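# Mending on a Saturday: Theresia Grabner on running the Rurholm repair room

Theresia Grabner had already been at the repair room for two hours when I arrived, and she wanted to finish labelling a drawer of fuses before we sat down.
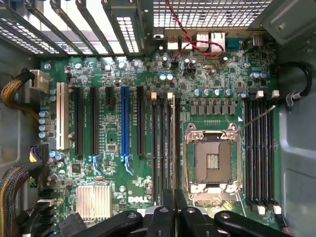 She is 61 and spent most of her working life in the accounts office at Riedl, the pump makers on the edge of town. She took early retirement when the office moved, and within a month she was bored. The repair room opened the following January in the old seed merchant's on the harbour road. It has been open every Saturday since, apart from one when the pipes froze.

"I can't mend very much myself," she said. "I can do a plug and a hem. I'm the one who writes down what came in and rings people up when they forget to collect it. You would be surprised what people forget to collect. I had a sewing machine under that table for eleven weeks."

Last year 323 things came through the door. Lamps were the largest group, then kettles and toasters, then clothes. Computers have been going up, mostly desktop machines that people have kept in a cupboard and now want for a grandchild. Theresia keeps the figures in a ledger with a red spine, one line to each item, and copies them into a spreadsheet at the end of the month.

I asked how many of those went home working.

"A bit over half. We say so at the door. Some people are cross about it, but most only want someone to have a look. If it can't be done we tell them why, and they can take it home or leave it for parts."

The rent is the main worry. The room costs 2860 a year with the heating, and the repairs are free. There is a tin by the kettle for donations. A grant from the town covered the first two winters and then stopped. Now the money comes from the tin, a jumble sale in spring, and a yearly cheque from Kenetti, the bakery across the road, which also sends over whatever rolls are left at noon.

"I did ask Riedl," Theresia said. "I was there long enough. They gave us four stools and a very good vice."

The vice is bolted to the bench at the far end, where Alois Bachmann works. He was a ship's electrician and is in his late seventies. He does not care for being interviewed and carried on with a standard lamp while we talked. The flex had gone brittle where it entered the base, and he was drawing a new length through the stem with a piece of string.

"People buy a new lamp for the want of a yard of flex," he said. "I don't blame them. They were never shown."

He would like it taught in schools. He went to the secondary school twice to ask, and on the second visit they gave him an hour with a class of thirteen-year-olds, wiring plugs. He thought they were quick. Two of them came in the week after with a hairdryer.

What annoys Alois most is a case that can't be opened. He has a biscuit tin full of odd screwdriver bits he has had to buy or file down himself, and he showed me one with three wings that he had made for a single model of coffee grinder. Glue is worse, he said, and he will not work on anything that has to be heated before it comes apart. Those go to Mirjam Bühler, who has more patience.

Mirjam is a nurse and comes when her shifts allow. She learnt by taking apart her own laptop during a long illness, with the maker's service manual printed out beside the bed. She handles most of the computers and all the phones.

"The big old desktops are the nicest," she told me. "You take the side off and there is room to get your hands in. A lot of the time it is a tired fan or a dead battery on the board, the little round sort, and the clock has gone back years and it won't start properly. People come in thinking they have lost all their photographs."

She asks everyone about copies before she touches anything. The answer is usually no, so she makes one first, on a drive she keeps for the purpose, and wipes the drive when the owner has been to collect. It doubles the time each job takes. Theresia has tried to get her to see three people in a morning and she has never managed more than two.

I asked Mirjam whether she ever refused a job. She has turned down anything with a swollen battery since an incident with a tablet that she did not want to describe. There is a metal bucket of sand outside the back door now.

The sewing table was quiet when I visited. Balthasar Hubmann, who normally has it, was away at his daughter's, and a note on his chair asked people to come back in a fortnight with their zips. Theresia showed me a coat he had relined for a woman who was married in it. He kept the old lining for patches.

The lease comes up in the autumn. The owner has had an offer from Palamau, a firm that lets holiday flats, and has told Theresia he would prefer to keep the room as it is but cannot wait for ever. She has been looking at a former classroom behind the library. It is smaller and up 6 steps, and that would be hard for anyone carrying a washing machine motor.

"It has better light, though," she said. "Alois has been to see it and he measured the wall for the vice. So I suppose he's decided."

Some 400 people have signed a letter in support of the repair room, which is kept on a clipboard beside the ledger. Theresia is not sure who to send it to. She thinks she may take it round to the owner herself.

At ten past twelve the rolls came over from the bakery and everyone stopped except Alois, who had the string through and did not want to lose it. A man came in with a radio under his arm and asked if he was too late. Theresia told him they were open until one and wrote him down in the ledger.

The repair room is on the harbour road in Rurholm, Saturdays from nine until one. Last items are taken at half past twelve. Please bring the power lead.

*Interview by Emil Haslinger*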